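Dasedach: Frequently Asked Questions

Last updated in April for build 88.

What is Dasedach?
Dasedach is a short first-person puzzle game set in one house. The player moves between fixed viewpoints and combines objects to open the next room. It is a free download from Skullska.
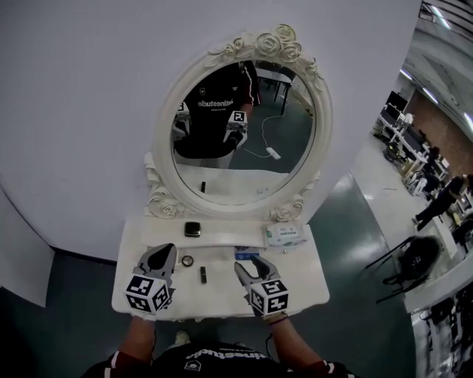
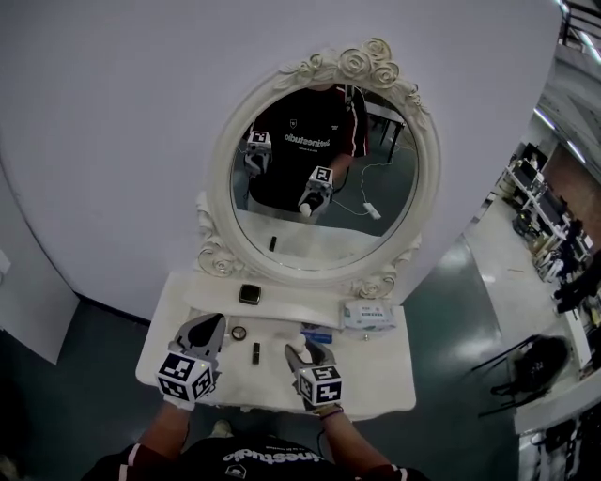
How long does it take to finish?
Most players need two sittings. There are 2 endings, and both can be reached from the same save.

Who made it?
Design and code are by Régis Pichon. The engine is Gristness, an in-house adventure toolkit that is not available separately.

What are the system requirements?
A 64-bit desktop system, 600 MB of free disk space and a mouse or trackpad. Touch screens are not supported. Controllers work in the menus only.

Where are saves stored?
In a folder named "saves" next to the program file. Copy the whole folder to move progress to another machine. Saves from builds before 88 will load, but the inventory order is reset.

The game starts with a black window. What should I do?
Open settings.txt and change "renderer" from auto to basic. If the window is still black, delete settings.txt and start the game again. A new file is written on launch.

Can I skip the piano puzzle?
Yes. After over ten wrong attempts, a Skip option appears in the pause menu. Skipping does not affect either ending.

Why can't I pick up the cellar key?
The key becomes active after the Krishnan letter has been read to its last page. Closing the letter early does not count. This is a known source of confusion and the hint text will be changed.

Are subtitles available?
Yes, in English and French. Text size is set under Options, Display. Sound cues needed for puzzles also have a caption, which is off by default.

May I stream or record the game?
Yes, including on channels that earn money. The music is cleared for this use.

How do I report a bug?
Use the form on the download page. Attach log.txt and give the build number shown in the lower left corner of the title screen. Reports without a log are read but may not get a reply.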